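Flustoleck Care Plan for the Helmy Humanoid

Home > Service and Upkeep > Care Plans

If you already own a Helmy, you know how much it can take off your plate in an ordinary office, and you probably also know the feeling of coming in on Monday and finding that it reaches just a little differently than it did in May. Nothing is broken, it only needs some looking after! The Flustoleck Care Plan from Ullmont is our way of doing that with you, at your place, with your own furniture and your own floor under its feet.

The plan costs $2,819 a year and includes 2 full service visits, plus phone help in between with a real person who knows the machine (very often Siham Bennani, who wrote most of our setup notes and is happy to stay on the line while you try things).

Cupboard work, with the doors open
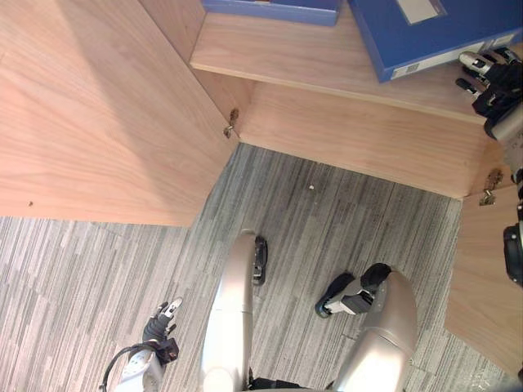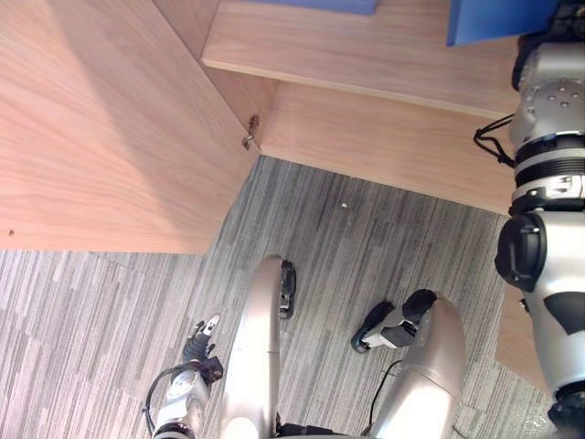
Cable routing is the part of a visit we take the most time over, and owners are sometimes surprised by that. A cable needs enough slack for the joint to go through its whole travel, and yet a generous loop will find every edge in the room if you let it. Look at the right arm in the second picture, where a black cable hangs in a loop over the edge of the shelf, and you'll see the sort of spot we check by hand, moving the arm slowly up and back while watching the slack. If a loop needs shortening we re-clip it, then repeat the move at low speed before the robot goes back to work.

Each visit also takes in the finger joints, the foot soles, the shell screws and a fresh calibration of the head camera. Please set aside 30 square feet of clear floor and have the battery charged to 99 percent or better when we arrive.

Between visits, wipe the leg shells with a dry Mirnura cloth and skip the spray cleaners, please. Spare cable clips come in the plan box, along with the small driver that fits them.

Add to cart | Ask a question | Download the visit checklist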